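Matei Simulation Bench: Set-up Guide

Section 4. Preparing the wrist view for grasp evaluation

4.1 Purpose of this section

This section covers the wrist view used in the Matei grasp evaluation. It assumes that the simulator is installed, that the arm model loads without warnings and that the licence step in Section 2 is complete. The fixed overhead view is dealt with in Section 5.

The evaluation compares two grasp policies on the same set of starting states. Policy A is trained with rendered wrist images only. Policy B is trained with rendered wrist images and finger joint positions. Both are run on the Werketti scene set, which holds 478 starting states. Results are only comparable with ours if the wrist view is set up as described below.

4.2 Before you start

You will need:

The Gellix renderer, set to the plain shading profile
The Werketti scene set, unpacked in the data folder
The finger calibration file supplied with the arm model
40 GB of free disk space for the recorded runs

CAUTION: Do not open the scene set in the editor and save it. The editor rewrites the order of the starting states, and the scoring script in Section 7 matches runs to states by position in the list.

4.3 Placing the wrist view

1. Start the simulator and load the empty room file. No task objects should be loaded at this stage.

2. In the sensor list, select the wrist view and set its parent to the gripper housing. If the parent is left as the forearm link, the view will lag when the wrist turns.

3. Load the offset from the calibration file. Do not type the values by hand.

4. Open the fingers using the "open" command on the control panel and wait for the joint readings to settle.

5. Check that the housing lies across the lower part of the view and that both fingers rise from its far edge. The fingers lean slightly towards each other. This is correct for the supplied model and should not be adjusted.

6. Check that nothing stands between the fingers. Only the wall should show through the gap.

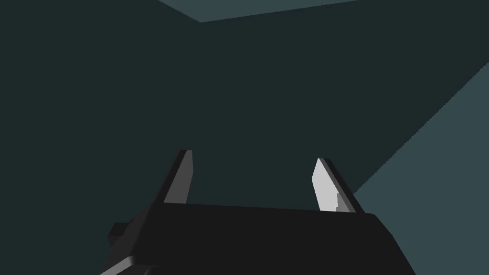
7. Save the view under a new name. The default name is overwritten whenever the arm model is reloaded.

Note: The side fitting on the housing is part of the collision model as well as the visual model. Hiding it changes contact results in the narrow bin scenes. Leave it switched on in all runs.

4.4 Lighting

The room file uses one directional light at low strength. With the gripper in the start pose, the inner pad of the right finger is much brighter than the inner face of the left finger. Both policies were trained under this light, and the difference between the fingers is kept on purpose. In early trials Craig Rankin evened out the light on the two fingers, and Policy A then closed late on thin objects. Policy B was affected far less. We take this to mean that Policy A reads finger opening partly from the shading of the pads. The test in 4.6 was added to check for it.

1. Open the light settings and confirm that ambient fill is off.

2. Confirm that automatic exposure is off. Automatic exposure brightens the walls when a dark object enters the view, and the pad values drift with it.

3. Render one still and compare the mean pad value with the figure in the calibration file. The check passes if the tool reports "within limits".

If the check fails, reload the room file and repeat from step 1. If it fails again, confirm that Gellix is using the plain profile. The textured profile adds grain to the walls, and its results must not be mixed with those of the plain profile.

4.5 Recording a baseline run

1. Load the first starting state.

2. Set the run length to 1000 steps. Shorter runs cut off the lift phase in the deep bin scenes.

3. Select Policy B and press Run.

4. When the run ends, open the log and confirm that a wrist image was stored for every control step. Missing images are marked with a dash in the third column.

5. Repeat steps 1 to 4 with Policy A, using the same random seed.

CAUTION: Do not run both policies in one session with the viewer window open. The viewer shares memory with the renderer and may cause dropped images on smaller machines. Close the viewer or use two sessions.

4.6 Shading test

The shading test measures how far a policy depends on the appearance of the fingers. It repeats the baseline with the light moved to the opposite side of the room, so that the left finger receives the stronger light. The fingers, housing and walls are otherwise unchanged.

1. In the light settings, choose "mirror across wrist plane".

2. Render one still and confirm that the left inner face is now the brighter of the two.

3. Run the full scene set with each policy. Zulleo can be used to queue the runs; see Appendix B for the job file.

4. Export the closing step for every run. The closing step is the first step at which the commanded finger gap falls below the object width.

The score for the test is the difference in closing step between the mirrored run and the baseline, taken state by state. A score near zero shows that the policy closes at the same point under both lights. Positive scores mean late closing. Report the median and the spread, and do not leave out failed grasps; a run with no closing step is entered at the full run length.

Note: Return the light to its original side before starting Section 5. The setting is stored with the room file and is not reset when the simulator is closed.

4.7 Common faults

View is upside down: the calibration offset was loaded before the parent was changed. Remove the sensor and repeat 4.3 from step 2.

Fingers missing from view: the arm model was loaded without the end tool. Check the model path in the start-up file.

Pad flickers between two grey levels: shadow resolution is set to 2 or lower. Raise it by one level and render again.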